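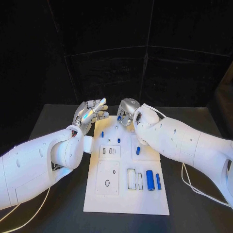 Department of Industrial Design and Assembly – Student Project Reports

Layout of a Flat Task Board for Small-Part Placement
Bilal Boutros
2021-08-11

1. Purpose

The project covers the layout of a flat work board on which small parts are set down at marked positions. The work was limited to the board, the table it lies on and the area around the table. The working name of the board is Trovum.

2. Board

The board is a white rectangle, placed with its long side running away from the working side of the table. Thin black outlines mark the positions for the parts. Most of the small components are blue cylinders. Blue was kept for these parts after an earlier gray set proved hard to tell apart from the table.

Two layouts were drawn before the present one. In the first, the outlines were set too close together, and a part could not be put down without touching its neighbor. In the second, the spacing was increased to 7 mm, but the far row was then difficult to reach. The third layout keeps the wider spacing and moves the far row inward. It is the only one described in the rest of this report.

3. Table and surroundings

The table is dark gray, and the white board stands out clearly against it. Black fabric curtains hang behind the work area. They were chosen to keep daylight from the windows off the board. The folds were left loose, as stretching the fabric flat pulled the rods out of line.

Lighting was treated as a separate variable. The outlines were checked under neutral light and again under colored light.
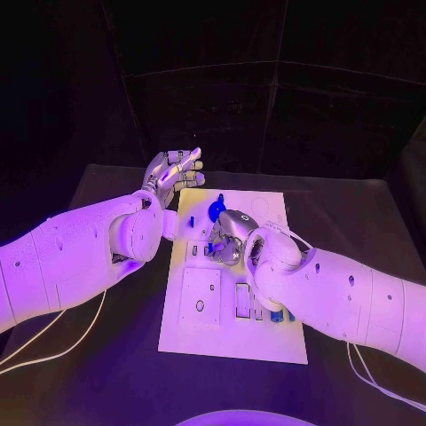
Under violet light the white surface takes on the color of the lamp, and the contrast between parts and board has to be judged again. Line width was therefore set for the colored case and left unchanged for neutral light.

4. Records

The placement log has 2,904 entries. Each entry gives the layout number, the position and the light setting. Almost 3 percent of the entries lack a light setting and were left out of the comparison. The log sheets follow the Bistlow format used in the department, with one column added for remarks.

5. Open points

The board has no fixed stop on the table and can shift when pushed from the side. A raised edge was considered – it would have covered part of the outer outlines. Corner pins are to be tried next. Position labels are also missing from the drawing and will be added in the next revision.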